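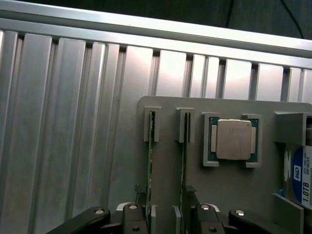
The parts board at the Braltley bench, seen from the wrist camera

Saturday, February 17, 2018

I said last month that I would write up the memory module fault once we understood it. We understand most of it now, so I'm putting it down before I forget the order things went in.

The job is easy to describe. The arm takes a memory module out of its slot holder on the board, carries it over to an open computer case and presses it into a DIMM slot. Kerttu Väisänen wrote the motion code and I look after the gripper. Gayan Uddin does the case fixtures and most of the swearing.

On a Tuesday in January the arm pushed a module down at an angle and kept pushing. The force limit should have stopped it at 90 newtons. It didn't stop until Oona Vainio hit the red button. By then the module had split near one end and the board underneath had bowed enough that we wrote it off. Oona was standing well back, as she should have been, and a chip of plastic still landed by her foot.

My first thought was the fingers. We'd changed the finger blocks the week before and I had done the screws up myself, so I took them off and measured everything twice. They were fine. I lost a day and a half on that.

Kerttu found it in the log. The force sensor is zeroed before each pick, and that zero was being taken while the fingers were already touching the holder. Whatever load was on the sensor at that moment got subtracted from every reading afterwards. Most of the time it was next to nothing. On run 845 it was large, and the arm believed it was pressing gently when it wasn't.

We went back through the last 200 runs and found 20 with a bad zero. None of those had broken anything, but I don't like the number. A few had been marked as good insertions with no further notes.

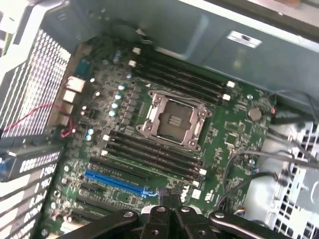

Over the Dell board, with the socket open and all the memory slots empty

What we've changed so far:

The zero is now taken in free air, well above the board. If the reading moves too much while it's being taken, the run stops and asks for a person.

There is a second limit, on distance. If the gripper travels further down than the slot allows, it stops whatever the force sensor says. We should have had this from the start – I had it on a list in the autumn and left it there.

The stop button is on a longer lead, and we've put a clear screen on the operator's side.

Still open is the angle. The bad zero explains why it kept pushing, but I can't say why the module went in crooked. Gayan thinks it slipped in the fingers when it came out of the holder. Kaisu Heiskanen at Stirnent had something similar with her setup and cured it with softer pads, and she's posting me a pair to try. I'll also ask her what speed she pulls at, as ours may be too fast.

Until the pads come we're running at half speed with two of us in the room.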